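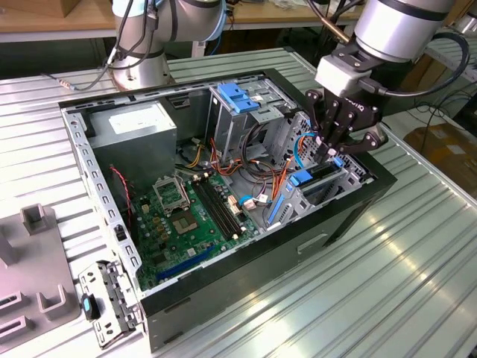 Slide 1. Tower case on its side, CPU socket open.

Moving Your Music Library Without Losing It
Speaker notes, Romlow Audio Users evening, 2018-01-27

Slide 1 - Welcome
Wait for the chairs to stop. Say who the talk is for: people who play music off a computer in front of other people, and who will one day have to change that computer. Show of hands for who has a backup. Second show of hands for who has opened it. Leave a pause after the second one.

Slide 2 - What you think you own
My library is 3,660 tracks. The files are the easy part. You drag them over and go make dinner. The hard part is everything you did to them: cue points, beat grids, playlists, the star ratings you gave out so generously in your first year.
Ask where they think cue points are kept. Let them be wrong for a bit.

Slide 3 - Where it lives
Depends on the program. Mine, Furtado, writes tags into the file and puts the rest in a database in its own folder. The database remembers each track by its full path. Rename the drive and you get a long list of red question marks.
Don't do the bit about the red question marks matching my face. It died at Clarismont.

Slide 4 - The move, in order
Close the program. Really close it, check the tray.
Copy the database folder first, then the music.
Keep the same drive letter or volume name on the new machine.
Install the same version you had before. Upgrade later, on a day with no gig attached to it.
Open the program and touch nothing until it has finished reading.
Somebody will ask if they can skip the same-version step. They can. I did, last August, and spent 9 hours setting cue points again by ear.

Slide 5 - When the paths break anyway
Use the relocate tool and point it at the top folder, once. Do not fix tracks one at a time. Do not let it "search everywhere" if you keep old copies around, as it will happily pick the worst one. I had 3 copies of the same wedding playlist and it chose the one with the Macarena still in it.

Slide 6 - Test before you trust
Load 4 tracks: one old, one new, one with a strange character in the title, one you play every single time. Check the cues and the grid. Then unplug the old drive and load them again. This second round is where the bad news tends to arrive.

Slide 7 - Backups
Two copies, one of them in another building. Mine is in a drawer in Ovwood, under some takeout menus. Put the date on the label.
If time is short, skip the cloud part. It starts an argument.

Questions
Likely ones: streaming playlists (they don't move, sign in again), sound card drivers (see handout), can I borrow your drive (no).
Handouts are by the door. Get the adapter back before leaving.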